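Storkus Table Hand, simulator edition: four weeks on

I run a small café supply business in Lenby and I'd like a machine to clear and reset tables. Storkus won't sell you the arm without a trial of their simulator first, so I paid the $400 for a licence. The full arm package was quoted to me at $3588 a year, on lease, and I wanted to see what it could do with tableware before signing anything.

Setup took most of a Wednesday. The manual is thin and the colour-coded menus don't match it. Once it was running I gave it one chore: hold a teal piece of drinkware upright and set it on a bare white table.

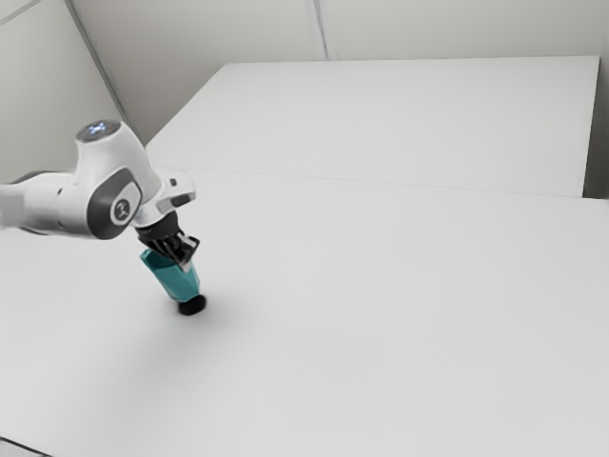 Teal piece in the gripper, at the table surface.

The grip settings are the best part of the package. You pick a closing width and a force limit, and both are saved with the job. I'd have liked a warning when a piece is held off vertical. A centimetre of lean doesn't matter with a tea towel, but it does with a full glass.

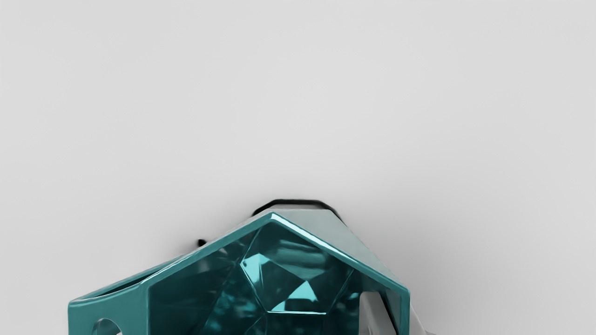
Close views are slow to draw on my office computer, and glossy materials make it worse. I logged nearly 2541 runs all up, most of them overnight, and the log exports cleanly to a spreadsheet. The older Maurya program I tried last year couldn't do that.

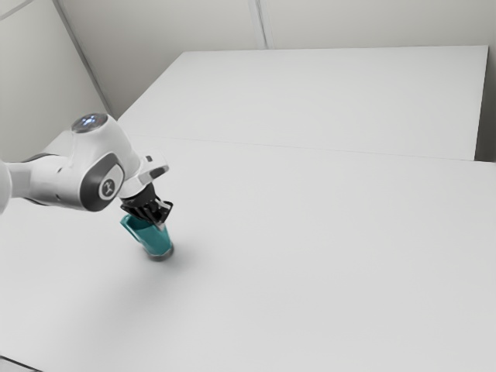
Placing is still the weak point. My casual staff in Trumton can put down a tray of tumblers while talking to a customer, and I couldn't get a single cup placed at a speed I'd pay for. There's also no washing-up module, and sales couldn't give me a date for one.

Three stars. Worthwhile for planning a bench layout. I won't be leasing the arm this year, and my licence runs out in July.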